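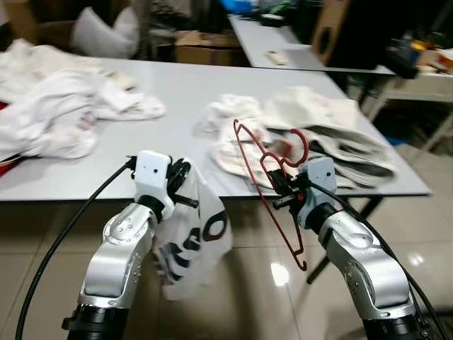
*Left gripper with a plastic bag, right gripper with a wire hanger.*

# Gredoseo garment set: recording and labelling rules

Version 7 of the rules. They cover the two-arm clothes handling recordings kept under `garments/`, both the table work and the rail work. If you only want to load the files, skip to "Loading". If you plan to add recordings or change labels, read the whole page first.

## What is in the set

- 272 episodes, each in its own folder
- 33 garments, listed in `items.csv`
- wire and plastic hangers, listed separately in `hangers.csv`
- one `notes.txt` per episode, which may be empty

An episode starts when both arms leave their rest position and ends when they are back in it. Pauses stay in. Do not trim them, even long ones.

## Before recording

1. Both grippers open and close fully on command.
2. Cables run outside the elbow and have enough slack for the full reach of the arm. Check this with the arm stretched out as well as folded.
3. The emergency stop is tested at the start of every session, and the result goes in `session.log`.
4. No one stands inside the reach of either arm while the drives are on. To move a garment by hand, stop the drives, move it, step back, and restart.
5. Furniture and household items in the room may stay where they are. The background should vary between sessions, so don't tidy it to match an earlier one.
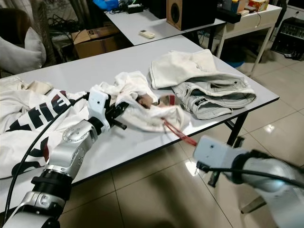
Garments are put down unfolded, folded or in a heap, and the starting state is written in the episode header as `flat`, `folded`, `heap` or `mixed`. Use `mixed` whenever two states are on the table together. Overhang at the table edge is allowed. Put `overhang: yes` in the header, as some users filter on it.

## Labelling

Label what the gripper holds at the moment it closes, using the names in `items.csv`. If you can't tell which garment it is, write `cloth`. Guessing from a later moment in the episode was allowed up to version 4 and caused a lot of wrong labels, so please don't.

A hanger gets its own label for as long as a gripper holds it. When it is inside a garment, both labels stay on.

Failed grasps are kept and marked `miss`. Dropped items are marked `drop` at the first frame of the fall.
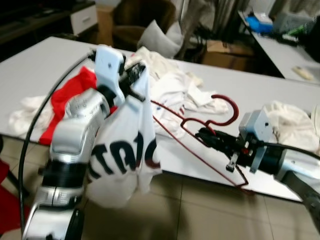

Skuston asked whether a hanger and a shirt held at the same time by different arms should count as one action or two. The rule is two. Each arm has its own label track, and the tracks are only joined in the `summary` field. Skuston also wanted a separate label for twisted cloth. We left that out of this version because our labellers disagreed on it too often, but it can go in `notes.txt`.

## Rail work

- The rail is fixed at both ends before the drives go on.
- Maximum grip setting near the rail is 82 on the controller scale. Do not raise it to rescue a slipping hanger.
- Only one arm may pull on the rail at a time.
- Hangers already on the rail are recorded in the header, left to right.
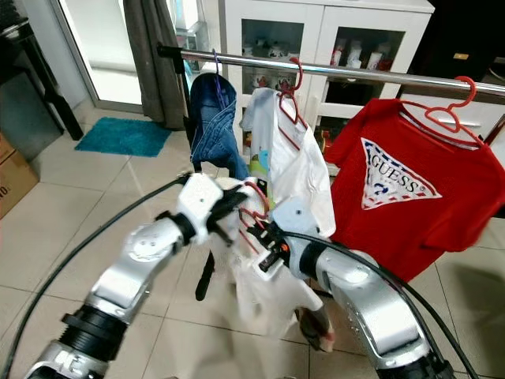
## Loading

`load.py` reads one folder or the whole set. It needs the header file and stops with an error if the starting state is missing.

## Changes and contact

Send corrections as a patch to the Budora repository, one episode per patch, with the episode number in the title. Changes to the rules themselves are collected and go in together each January.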